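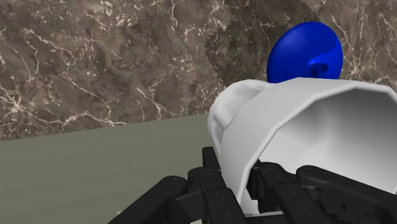 Email this page | Print this page

The Zinchenko lab is on the second floor, above a print shop, and the stairs are steep enough that they ask visitors to leave bags at the bottom. I went on a Tuesday in February with a small group from the evening engineering class. We were met by Khrystyna Stelmakh, who runs the grasping work, and Jawad Zaidi, who writes most of the simulation code.

I had expected a tour of things going well. What we got was mostly the story of a fault, and I think the visit was better for it.

The lab trains a robot hand to pick up household objects. Most of the practice happens in simulation, in a program they call Jalik. The real arm, Nerka, stands in a separate room behind a clear screen and only gets a new control program after it has passed in Jalik. The test objects are plain things: cups, balls, boxes. The computer version of a cup is made of flat faces, and you can see the corners on the rim when you get close to it. Zaidi said nobody minds the look of it. The marble in the background is there to give the camera something busy to deal with.

Last fall a new program passed every simulated test with a cup lying on its side. It was moved over to Nerka, and on the first morning the hand crushed 4 cups in a row. The fifth one slipped out, hit the screen and broke. Nobody was hurt. The arm kept closing on air after the cup had gone, and it did not stop until Stelmakh hit the red button.

We spent the longest part of the visit on why. In Jalik, the fingers had been allowed to sink a tiny distance into the cup before the program counted it as contact. The hand had learned to use that. It squeezed far too hard, and in simulation this cost it nothing, since the cup never bent or cracked. A cup on its side made matters worse. With the wrist camera so close to it, the cup hides a good deal of whatever is behind it, and the program was leaning on force to make up for what it could not see.

There was a second problem, and Stelmakh was frank that this one bothered her more. The force limit on the real arm was supposed to cut power by itself. It had been raised for a different job (lifting a toolbox, I believe) and never put back. So the simulator taught the hand a bad habit, and the one setting that should have caught it had been left open.

They shut Nerka down for 3 weeks. The changes they showed us were simple ones. The force limit now resets every time the arm is switched on, and raising it takes two people. The simulated cup now breaks if it is squeezed past a set level, and a broken cup ends the run as a failure. When they put the old program through the new test, it failed 54 runs out of 60.

After that we went in to see the arm. Visitors stand behind a yellow line even with the screen closed. Zaidi ran a slow pickup of a plastic cup, and it worked, and then a second one where the cup rolled off the table and the hand stopped halfway and waited. He seemed happier with the second. The room is loud, mostly from the air compressor — bring earplugs if that sort of noise bothers you.

I asked whether the simulator could be trusted now. Stelmakh said she trusts it for the things they have checked, and she has a list on the wall of the things they have not. Soft objects are on it. So is anything with a handle.

The tour takes around 90 minutes and groups are kept to 6. There is no elevator. Parking behind the Itita building is free after five.

Comments (3)

delmar_k
We went last spring, before all this, and the yellow line wasn't there. Good to hear they added it. Did they say who signed off on raising the limit?

Rowan P.
Same thing happened where I work, with a palletizer. Somebody bumped the torque up for one heavy order and it stayed that way for months. A reset at power-on would have saved us a gearbox.

toolcrib
Is the tour OK for a 12-year-old? She is fine with stairs, not so sure about the compressor.

Email this page | Print this page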